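# Leave the fingers alone

I have looked after one robot cell at Tririx for two years, and I would like to argue for something which my colleagues find boring. When a cell starts to drop things, we should change the gripper last. Most people change it first.

The cell is a small one. It has one arm, one table, a wrist camera and two soft blue fingers, and the work is to pick up cans and cups and put them where they are asked. It came to us from our other site in Brusillow with a folder of notes. Half of the notes were about fingers: harder ones, softer ones, longer ones, a pair with rubber glued on the tips. Each pair was fitted after a bad week and taken away after another bad week. I read the whole folder, and I could not find one page that says how the camera was fixed, or at what angle.

In April we had our own bad week. The arm closed beside the can, or it closed too high and pushed the can over. The first suggestion in the morning meeting was, of course, new fingers. I asked for one day before we ordered them.
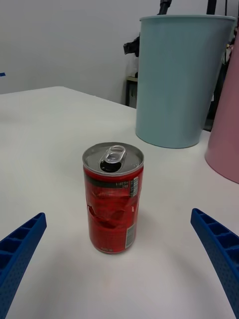 On that day I did not touch the fingers except to clean them. I checked the bracket of the wrist camera, and one screw was loose by 9 degrees of turn. You would not feel such a thing with your hand. I tightened it, made a mark with paint across the screw and the bracket, and did the calibration again. In the next 133 picks the arm missed two. Before, it was missing so many that we had stopped writing them down, and this was our second mistake.

I do not say that fingers never wear out. They do. The ribs inside become tired, and after enough closings one finger bends more than its brother. Our rule now is to change both together at 2,000 closings, also when only one looks bad. But this is planned work and it is cheap. What I am against is the change made in a hurry, because it hides the real fault. New fingers need new calibration, the calibration corrects the camera for a while, and everybody believes the fingers were guilty. Then the screw moves again.

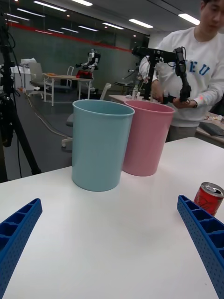 My second point is about the objects on the table, and here I disagree with the people at Saithong, who sell us parts and give good advice in most matters. They say a cell must be tested with one clean object in the middle of an empty table. I think this test is too kind. If a light-blue cup stands partly in front of a pink one, with a red can far over at the right near the finger, the camera has a harder question to answer, and a small error in its angle comes out quickly. With a single can in the middle you may wait a month for the same error. I would also keep dented objects in the test box. A perfect can teaches you little about the cans people really drink from.

There is a fair answer to all this. A careful check takes time, and a pair of fingers takes a few minutes to fit. At our Arnstead site they have more cells than hands to look after them, and when I presented my list there, somebody told me politely that I have the luxury of one robot. This is true. So I made the list shorter, and it now takes 18 minutes:

- look at the paint marks on all the bracket screws
- wipe the lens and the finger surfaces
- follow the cable by hand from the wrist to the base, with the power off
- open and close the gripper slowly and watch if both fingers arrive together
- run the calibration and write down the number, even when it is good

The last line is the one people skip. A good number seems not worth writing. But a fault of this kind grows slowly, and without the good numbers you have nothing to compare with the bad one. In the Brusillow folder there are only bad numbers, each with a date and a new pair of fingers beside it.

I keep three spare pairs in the drawer under the controller. They are still in their bags, and I would be glad if the next person who gets this cell finds a page about the camera before he opens them.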